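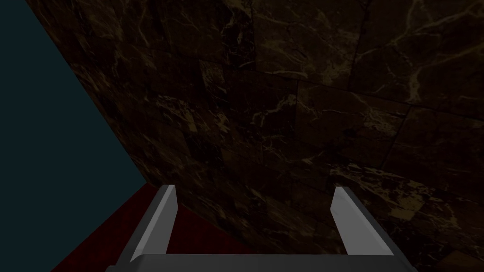

Words by Cheuk-hei Sin
Features | August issue

I learned to swim at 44, in a lake, from a retired bus driver, and I still can't do it with my face in the water for more than a few strokes. But I can get across Mudton Lake and back, and last summer I couldn't get past the ladder, so I'm telling everybody.

Let me back up. I grew up in an apartment with a bathtub and no pool within an hour of us. My parents didn't swim, my brother didn't swim, and at beach parties I was the one who watched the bags. You get very good at watching bags! I had a whole system with the car keys.

Then my daughter turned six and wanted me to come in with her. I stood there up to my knees, smiling like a person at the dentist, and that night I typed "adult swim lessons" into my phone and found a class at Mudton, Friday mornings at 6:30, beginners welcome.

There were five of us. The teacher, Mrs. Pálfi, is 68 and swims every morning from May to October in the same green cap. She spent the first lesson making us blow bubbles. The second lesson too. I was ready to quit, if you want to know the truth, because I had paid good money and I could blow bubbles at home. Then in week three she had me lie back with her hand under my shoulders, talking about her tomato plants the whole time, and at some point the hand wasn't there. I noticed and sank right away, of course. But I'd floated.

What I hadn't expected was how much of it is breathing out. I'd been holding my breath in water my whole life, and you can't take a new one in if you haven't let the old one go. It took me most of July to get that into my body - my head understood it in ten minutes.

Oh, and the cold. The lake was 63 degrees the first morning and I said a word in front of a stranger's mother. By August I was looking forward to it. I drink my coffee in the parking lot afterward, wrapped in two towels, and feel better than I do at any other point in the week.

Fear doesn't go away completely, at least mine hasn't. The middle of the lake is dark and something brushes your foot now and then (weeds, says Mrs. Pálfi, always weeds). I roll on my back when that happens and look at the sky and blow out until I'm calm again. Then I keep going, slowly, in my strange sideways crawl, and my daughter yells at me from the dock to kick.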